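# Cleaning out an old desktop computer on the workbench

I keep getting asked about this one, usually by folks who have a tower humming away under a desk and have just noticed that the hum has turned into more of a moan. Dust is nearly always the reason, and a good cleaning is well within reach of anybody who can turn a screwdriver and sit still for an evening.

Start by shutting the computer down properly, then switch off the power supply at the back and pull the cord out of the wall. Hold the front button in for a few seconds afterward to drain what's left. Carry the thing to the workbench or the kitchen table and lay an old bath towel down first, because those cases have sharp little feet and I have the scratches in my maple to prove it.

My side panel comes off with 2 thumbscrews. Yours may want a Phillips. Put the screws in a muffin tin or a jar lid, or do what I do and stick them to a strip of masking tape with a note of where they came from (this works for curtain hardware and crib bolts too, and I've got strips of it all over the shop).

Before you touch anything, grab a bit of bare metal on the case. Then look at the cables, and I mean really look, for as long as it takes to drink half a cup of coffee. Take a few pictures with your phone from different sides. You will think you'll remember which plug went where, and after supper you won't!

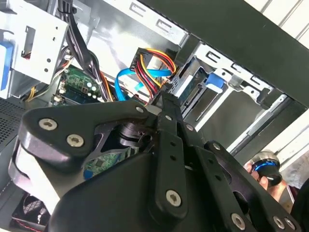
The power plugs, with their red, yellow and black wires, are often stiff in an older machine. Take hold of the plastic body of the plug, never the wires, and rock it a little from end to end as you pull. The flat SATA data cables are gentler things, but many of them have a small metal clip that has to be pressed down before they'll let go, and I broke one years ago by being in a hurry. If a cable isn't in your way, leave it be. You can hold it aside with a loose loop of garden twine while you clean behind it.

Now for the dust itself. I use a soft paintbrush, the kind sold for trim, and a can of compressed air in short puffs with the can held upright. Hold each fan still with a fingertip while you blow on it. Work from the top down and do the corners of the drive cage last, as all those slots and holes catch fluff like a dryer screen. If it's a really bad one, take it out on the porch - your lungs and your curtains will both be happier.

My neighbor Gemma Ruggiero swears by a makeup brush for the tight spots around the little components, and I've come around to her way of thinking. Keep the vacuum cleaner hose away from the circuit boards, though. I'll use it on the towel afterward and that's all.

When you put things back, press each plug in straight until it stops, and tuck any slack well clear of the fans. Check against your phone pictures. Panel on, screws in, cord back, and listen to it start. Mine gets done again in January, when it's too cold to be out in the garden anyway, and I shake out the towel and use it for the toaster next.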